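Progress report to the Tornach Fund, second period
Project: Mixed-item picking at Zustcombe Returns, Salinas site

Work in this period moved from planning to trials. The robot arm has been set up in the development room and is picking single items from an open metal bin. The item list covers household and personal care goods, the group that takes the most hand sorting on the returns floor. The target remains a trial set of 2,000 picks before any equipment is moved next to the sorting line.

Two changes were made to the plan. The item list was cut to 104 products, leaving out glass and anything sold in a soft bag. Grip settings are now stored by shape and no longer by product, so a new brush or bottle can be added without a full setup. Handles and round barrels share one group for the present - this may have to be split.
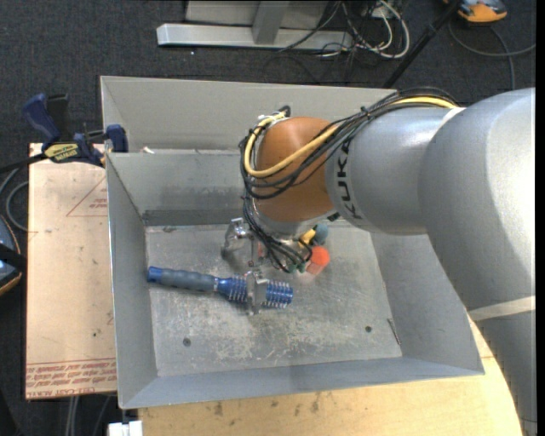
Jacinto Huerta asked at the December staff meeting what happens to the sorters' grading work once the bins are emptied by machine, and said that a sorter judges an item's condition while lifting it, so taking away the lift takes away the first check. He asked that grading stay a paid task with its own time allowance.

The point has been accepted. Under the revised job outline, sorters will grade at a separate bench after the pick, with 15 seconds allowed per item. The rate will be reviewed with the staff once the line trial has run for a full month. No positions are removed under the current plan. Bin lifting and bending are expected to fall, and standing time at the bench is expected to rise; seating has been priced but not ordered.

Training has started later than planned. Two sorters have completed the fault-clearing course at Kesinside, covering safe stop, restart and manual removal of a held item. The remaining places are booked for the next period.

Open items: guard layout for the sorting line, noise readings at the bench, and a written rule on who may restart the arm during the night shift. Spending is within the approved budget, apart from the seating, for which a separate request will follow.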